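Getting paid for side work: tips from the kitchen table

Share 40 | Comments 6

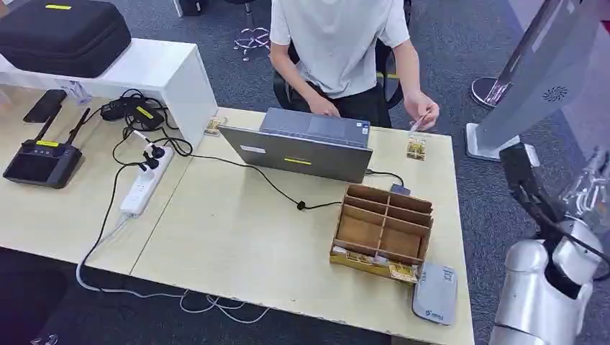

Before you name a price

Ask what they have to spend. Most clients will claim there's no budget, then turn down your figure for being over it.

Work out a day rate, then add up the days you'll lose to phone calls. My first job for Clendex was two days of writing and six of discussing the writing. I charged for two.

Don't quote on the phone. Say you'll send it by teatime, go and peel some potatoes, and write down the number you had before you lost your nerve.

Putting it in writing

Say how many rounds of changes are included. I allow two. Pakari had reached the ninth when I brought this in, and were still moving the same comma.

Charge a deposit. I ask for £600 on anything longer than a week. Stovodum paid theirs in May and then forgot they'd hired me, so I got the shed roof done.

Keeping the paperwork

One box file per tax year, kept well away from the cooker. Receipts fade, so photocopy the till ones.

Send the invoice the day you finish. Chase it after a fortnight, politely, and again a week later with the politeness taken out.

Friends get the full rate or a favour. A discount gets you the worst of both.

3,034 shares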